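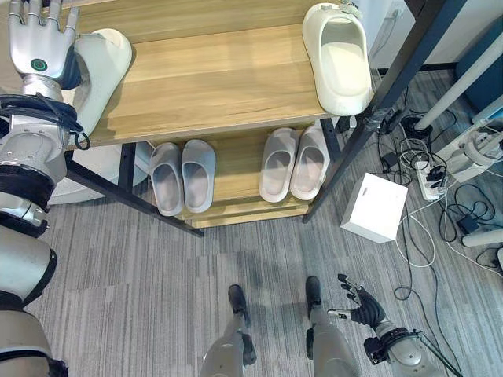
Zisis wrote back on the build thread that the hand kit is fine for boxes, but shoes are where you learn if your wrist wiring is any good, and could we please list the cable sleeve as its own item. Done, it's below.

Posted in April by the Larnow shop bench
3 min read
7 comments · 12 shares

Larnow Tidy Kit – hands and wrist add-on for home humanoid builds

For people already running a full-size humanoid at home or in a shared shop. Arms not included. Legs not included either, we get asked.

What it does: picks up light household stuff and puts it on a shelf. Slides, sandals, small boxes. Our bench task is a shoe rack on carpet, pairs side by side, toes to the back. Slides with a thick sole are the easy ones. Laces – not yet.

In the box
Multi-fingered hands, left and right
Wrist adapter plates
Cable sleeve, now sold seperately too
Zangate driver board with power lead
Printed setup card, plus the shoe rack task file

Fitting it
Power off at the strip. Bolt plates, then hands, then cables. Leave a loop of slack at the wrist, more than you think. Then tie it back so it can't snag on a shelf edge. We snagged ours plenty. Run the open and close test with nothing in the hand first. Then a sandal.

Carpet note: feet need retuning if you built on a hard floor. Stripes in the carpet threw off our floor tracking for a while, new task file is better. Grab it even if you bought last month.

Known issues
Thumb drifts after long runs. Re-zero it.
Right hand closes a bit slower than left on older boards. Firmware fix is comming.
Grip on very soft foam is so-so.
Loose power bricks on the floor and walking feet don't mix – move them before you try any stepping.

Price
1,528 for the pair with board. 1,000 for one hand, no board. Full set with spare fingers and the long sleeve is 2,000. All in dollars, shipping extra.

Edwards workshop members get pickup at the front bench, evenings after 7. Bring your arm flange measurments or we can't match the plate. Returns OK if the bolts haven't been torqued down.

Spare fingertips back in stock soon, black only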